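Posted in: Rail Safety | Human Factors | Open Papers
Last updated: March

4. What people at level crossings told us they saw

I'll start with the part that surprised me most, and that's how badly the reports and the interviews line up. We had 1,638 near-miss reports from the Sormont line to work with, nearly all of them typed up by drivers at the end of a shift. They're short. "Pedestrian on crossing, horn sounded, cleared." Then you sit down with a person who was standing at the barrier and you get twenty minutes, two cups of coffee and a drawing on the back of a ticket! Both are useful, but they're hardly the same kind of thing, and I went back and forth for months on how to put them side by side.

In the end Anel Modise and I did 37 interviews, split between the Gilbert crossing and the one at Toletti, where the road comes in at a nasty angle. We asked everyone the same opening question (what did you notice first?) and then mostly kept quiet. A lot of people said the lights. Fewer said the bell. Hardly anyone mentioned the train itself until we'd been talking for a while, and a couple of people had to stop and work out which direction it had come from.

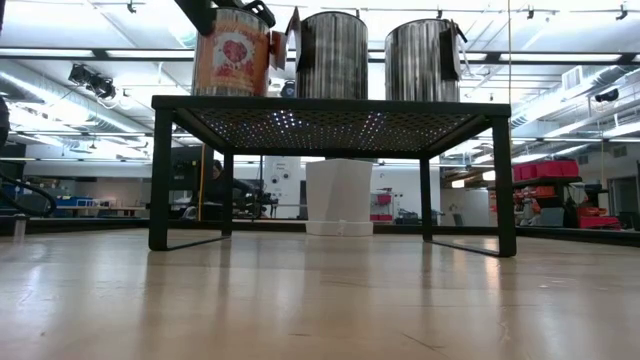

The walkway at Toletti deserves its own paragraph because so many people brought it up. It's an open metal deck, put in when the old boards rotted, and at night the lamps under the embankment show through it. Walkers told us they looked down and kept looking down. I can see why. With any perforated surface the bright points grab you before the thing itself does, and the mesh tabletop in Figure 2 does much the same, with the ceiling lights coming through its holes as a scatter of little dots, some of them faintly colored, while the thick black rim barely gets a look. Put that underfoot, add a warning light off to one side, and I think you've got a fair account of why the Toletti group was slower to mention the signal than the Gilbert group. It's only an account, mind you. We didn't track anyone's eyes, and people's memory of where they were looking is pretty shaky.

Next, the waiting. At Gilbert the barriers stay down a long time when a freight train is due, and the regulars know it. They'd tell us, quite cheerfully, that they duck under if they can't hear anything yet. One man walked us through his whole routine, including which shoes he wears. We coded this as "local knowledge" at first, then changed it to "timing bets" after Anel pointed out that the knowledge was often wrong (the timetable changed in March and the habits hadn't).

We sorted all the interview notes in Timport, which handled the job fine apart from one afternoon when it merged two speakers and we had to pull them apart by hand. That left more than 1,000 coded remarks. I've kept 13 of them out of the counts in the next section, since we couldn't agree whether the speaker meant the road lights or the rail signal, and going back to ask would have meant leading them.

We use cookies to remember your reading preferences. Accept | Manage settings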